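Zarncombe open day - laundry bag recordings
README, first version, Tue 18 October

Hello! If you've found this folder, you were probably at the open day (or somebody from the open day sent you the link). I'm Tarek Twal and I ran the laundry table. This is my attempt at writing down what's in here before I forget which folder is which.

What this is

A small set of recordings made in front of visitors at Trekatwood's open day in Zarncombe. The job is the same all the way through: clothes start in a basket, the mesh bag gets unzipped, clothes go in, bag gets zipped up again. We used the hand-held grippers, one in each hand, so a person does the moving but only ever touches things with the kind of fingers the robot has. The robot itself stayed at home. I know a few of you came specially to see it - sorry, next time!

There are 40 recordings from the day. 16 of them are me, and the rest are visitors who fancied a go and signed the form at the door. Nobody's name is in the files, so please don't ask me which one is your cousin.

How the table was laid out

I kept it as plain as I could. Basket on the left, bag flat on the right, with the zip side facing the basket. Every recording starts from that layout. If somebody knocked the bag skew between goes I put it back by eye, so expect it to wander a bit from one file to the next. I did think about taping marks on the table but the tape showed up more than the bag did.

The zip is the hard part. Picking up denim with a gripper is easy, you more or less can't miss, whereas a zip pull is a fiddly little thing and you have to come at it from the side and then keep the mesh from bunching up as you go along. Visitors all thought it would be the other way round.
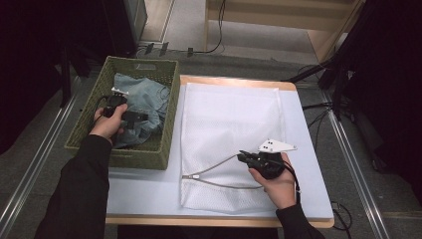 Left gripper over the denim in the basket, right gripper by the zip pull.

What's in the folder

jaber - my own runs, named after the project. These are the steady ones. If you only want a quick look, start here.
visitors - everyone else. Much more variety, some lovely odd ways of holding the bag down, and plenty of second and third tries at the zip.
spares - 3 recordings that I stopped early. In 2 of them the bag slid off the table, and in the other one I sneezed. I've left them in as separate files and they aren't part of the 40.
notes.txt - one line per recording, typed in between visitors, so the spelling is what it is.

Each recording has the video from the head camera, the video from each gripper and a file with how far open the jaws were. The times should match up across all of them. If you find one where they don't, tell me the file name and I'll have a look.

Things to know before you use it

The sound has been taken off everything. It was a noisy room and people were chatting about all sorts.

I'm right-handed and so the zip is nearly always done with the right gripper. A couple of visitors swapped over and I've written "swapped" next to theirs in the notes.

White mesh on a pale table is a nasty combination. I can see the bag perfectly well when I watch the videos, but the first thing we tried on them back in August (practice runs, not included here) kept losing the far edge of it. A darker bag would be easier. I've kept the white one for now, partly out of stubbornness.

The clothes are ordinary clothes. Don't expect them to start in the same crumple twice. I tipped them back in the basket and that was that.

Can I use it?

Yes, for teaching, tinkering and your own research. Please don't put the visitor recordings up anywhere public, as the form only covers people who ask us for the folder. My own runs you can show to whoever you like.

Still to do

- tidy up the notes and fix the two lines where I typed the wrong file number
- write down the gripper settings properly (they're on a bit of paper in my coat)
- ask Trurdale if we can do the same table at theirs, with a darker bag and possibly socks

Thanks to everyone who queued, and to the lady who showed me that you can pin the corner of the bag with the back of the gripper while you pull. I've been doing it her way ever since.

Tarek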